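Collecting demos with the letter set - questions I keep getting
14 shares | 3 comments

What are you recording?
Me driving the arm by hand while it picks foam letters off the table and puts them on a plate. Each go gets saved with the wrist camera video, and the model learns from the pile. We're at 211 good ones (yay!).

How many do you do in a day?
I stop at 10 per sitting and then swap with Cengiz Bilgin. After that my hands get lazy and it shows in the data.

Why foam letters?
They're cheap, they squash a little when I grab too hard, and they look different every time you turn them. Kevser wanted blocks, and we may get to blocks in November.

Do you line them up first?
Nope! I toss them down and leave them how they land, tipped over, sideways, whatever. The plate moves too, every four runs.

Do you throw out bad runs?
Only if the recording itself broke. If I miss a letter and go back for it, that stays in, and I mark it as a retry - Ratih Nugroho at Belleck talked me into this and I'm glad she did.

Does the order of the letters matter?
It does for the spoken tasks. The instruction names one letter, say "put the p on the plate", and the others just stay where they are. For the clear-the-table tasks I take whichever is closest.

Can I send you my own demos?
Please do! Keep the wrist view on the table before you start moving, with the plate and all the letters showing and both fingers open at the bottom.
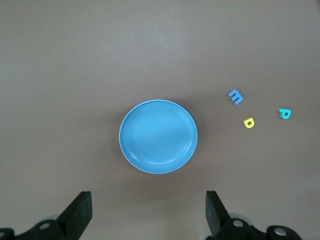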